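Osusov Road Survey Kit, Two-Camera Vehicle Mount
Sold and supported by Garnent

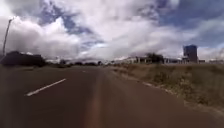

Open road with dashed lane line, broken edge line and grass verge.

Part no. 1281
Availability: built to order
Price: on quotation

The Osusov kit records the road ahead of a moving vehicle and sorts the recording into lane line, edge line, surface and verge condition. It is sold to road departments, line-painting contractors and teams collecting driving data for automated vehicles. It mounts on most vans and pickups. No drilling is needed on vehicles that already have roof rails.

What is in the box

Two forward cameras in sealed housings
Roof bar with quick-release clamps
Recording unit with removable drive
Satellite positioning antenna
Cab display and cable set
Calibration board and carry bag
Printed setup guide

A laptop is not included. The office software runs on an ordinary desktop computer, and the license for one seat comes with the kit.

What it is good at

Worn and broken lane markings are the main job. The software follows a dashed line from one dash to the next and reports gaps that are longer than the pattern you set. Broken edge lines are handled the same way. It also reports where sand or dirt from the verge meets the pavement, a common cause of false edge readings on older systems.

Colored pavement needs a little planning. On reddish asphalt, or where a strip of the surface has a different shade, run the color setup before the first survey of the season. It has to be repeated only when the surface changes.

Strong cloud contrast is handled by the exposure setting marked Sky. Leave it on for open country and turn it off for streets with tall buildings or heavy tree cover.

What it does not do

The kit does not steer, brake or warn the driver. It does not measure the depth of ruts or potholes; for that you need the Fogh laser bar, sold separately. It should not be used in heavy rain, and recordings made after dark are good enough for reflective markings only.

Planning your purchase

Most buyers underestimate office time and overestimate vehicle time. A road department with one vehicle can usually share it with other work, as the roof bar comes off without tools. The person checking the results needs regular hours set aside for it. If you do not have that person, ask us to quote for checking as a service.

Items to put in the budget:

The kit itself
Spare drive (we suggest one per vehicle)
Fitting and first calibration at our Windetham workshop, or a visit to your yard
Training for the driver and one office user
Software renewal, from the second year
Yearly calibration check

Fitting at Windetham is cheaper than a yard visit if you have one vehicle. With two or more, ask for both prices. Travel is charged separately and shown on its own line of the quotation.

Delivery is up to 11 weeks from a signed order. Customers who need the kit running for spring line painting should order before the end of the year. Vehicles can be booked in for fitting once we have a shipping date from Osusov, and we do not take a deposit for the workshop slot.

Trial rental

A rental kit is available for 11 days at a time. It is the same hardware with an older roof bar. Half of the rental fee is taken off the price if you buy within the same budget year. Choose a stretch of road that gives you trouble now, such as a faded divider or an edge line that has broken up along a soft shoulder. A newly painted road will tell you very little about the software.

Warranty and support

The cameras and recording unit are covered for 2 years. Clamps, cables and the carry bag are treated as wear parts. Keep the housing seals clean and do not pressure wash the cameras.

Prices for fitting and training were last reviewed in November 2023. For a quotation, write to Malou Mogensen at the Garnent sales desk with your vehicle make and model, the length of road you survey in a year, and whether you have roof rails.

Related items

Fogh laser bar
Spare drive for Osusov recording unit
Replacement clamp set
Second software seat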